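Section 4: Wiring the Dravholm wall thermostat

Read this section through before you touch the old unit. The carton says the job takes 20 minutes. We doubt it, and you should too if your house is more than a few years old.

CAUTION: Turn off the power at the breaker. The switch on the old thermostat does not count. Check the wires with a tester even if the breaker is labeled, as labels in older panels are often wrong.

1. Take the cover off the old thermostat and write down which wire goes to which terminal letter. Wire color proves very little. Plenty of installers used whatever was on the truck.

2. Loosen the old terminals, pull the wires free, and wrap them around a pencil so they can't slip back into the wall.

3. Hold the new base plate level and mark the two mounting holes.

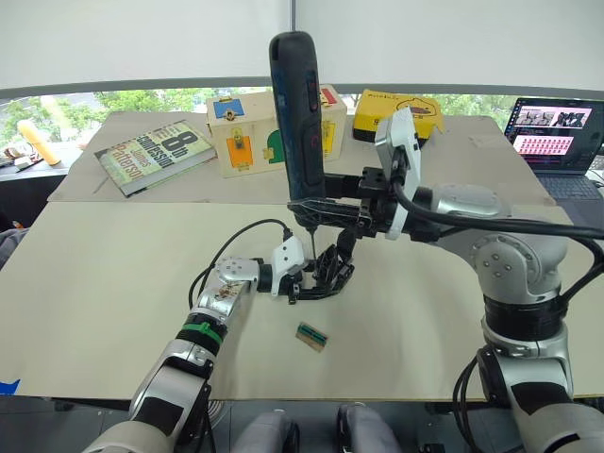

4. Fix the base plate to the wall. The anchors supplied by Sesen are rated for drywall, and we would not trust them in crumbling plaster. Buy better ones if yours is soft. A cordless electric screwdriver held upright, bit pointing straight down, is a fine thing over a work table, but on a wall you'll be driving sideways, so use the lowest setting and finish by hand.

5. Strip each wire to the length shown on the base plate. More bare copper does not make a better connection.

6. Push each wire into its terminal, tighten the screw, and tug. If it moves, do it again.

Note: Some online guides say the C wire is optional. The Dravholm may run for a while without one, but we have seen enough dropped connections at our Herthorpe test house to ignore that advice.

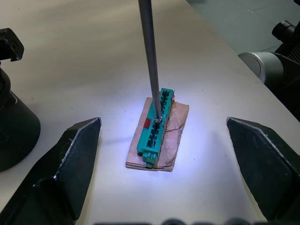 Do I need to tighten the terminal screws again after the first heating season?
Check them once, in May or whenever you shut the heat off. With the breaker off, a quarter turn is plenty if one feels loose.

7. Snap the display onto the base plate and restore power. If the screen stays blank, turn the breaker off and go back to step 6 before you blame the thermostat.

8. Enter installer code 843 and pick your system type. Don't accept "Auto detect." It guesses, and it guesses badly with heat pumps.

9. Run heat for 11 minutes, then the fan alone. Savings claims can wait until you've seen a full winter of bills.

Unnithan Home Controls, revised 27 September 2020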